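Toprak paired hand grippers, full kit

Home > Kits > Handheld > Toprak

In stock, ships from Rumonov in November. $1396 the pair. Singles on request, ask Hülya Uysal.

What you get
Two grippers, left and right, black
Mounting plates, fitted
Two cables, 3000 mm
4 spare jaw pads
Hex key, quick start card

Not included: table, stand, recording software. The Flarska logger works fine with it, so do most others that take a serial feed.

Key numbers
Jaw opening 53 mm at the tips. Plugs straight into the hub, no battery to charge. Left and right are labelled inside the handle, check before you plug in becuase swapping them flips the channels in your log.

Colour: black only. Grey handles discontinued, please stop asking Dennis.

Setup
Plug in, squeeze both all the way shut, let go, wait for the beep. Do it again if you change a pad. Keep the cable on the outside of your wrist. Long sleeves are OK, roll them if they catch.

Spares
Jaw pads sold in packs. Cables sold singly, same part left or right. Plates are $18 each, screws come with. The old Bininico plates do not fit this model, hole spacing is different.

Warranty and returns
One year on the gripper body, pads are a wear item. Returns in the orignal carton please. Email Nataša Popescu with your order number first or it'll sit at the dock.

Customer notes
"Lighter than our last pair. Cable could be a bit softer." Alper Özkan
"Good centre feel, trigger doesn't stick. Want a smaller pad option." Jingyi Ye
Smaller pads are coming, no date yet.

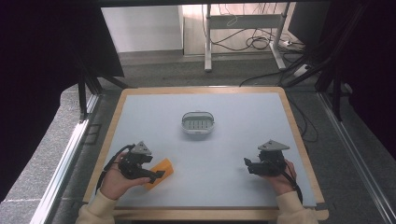
Practice tasks for new users. Start with pick and place, one hand at a time, before trying anything with both. A block and a small basket are plenty, like the orange block and white plastic basket on the table between the grippers. Block beside one hand, basket near the middle. Then try it from the other side. Don't crank the trigger, light squeeze is enough. Task cards are a free download with any order.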